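Treltari Series Two: the complete box set

All ten episodes of the island dating show are in one box at last, and it's a lovely thing to have on the shelf! You get 810 minutes of Treltari, including the reunion night at Brornley and the full Stankevičius proposal (the broadcast version lost most of the build-up, which was such a shame). There's also a booklet of cast interviews and a fold-out map of the villa.
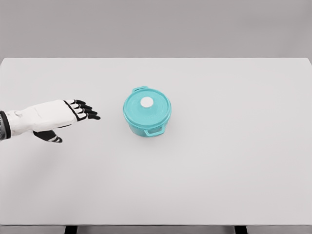

I-hsuan Lu wrote in to tell us that the uncut proposal is worth having the set for, and that she'd completely forgotten how long the pair went without speaking after week three.

Subtitles in English and Lithuanian. Region 2 discs, rated 12.
Label: Lillidier
Catalogue no. 2404
Released 3 July 2021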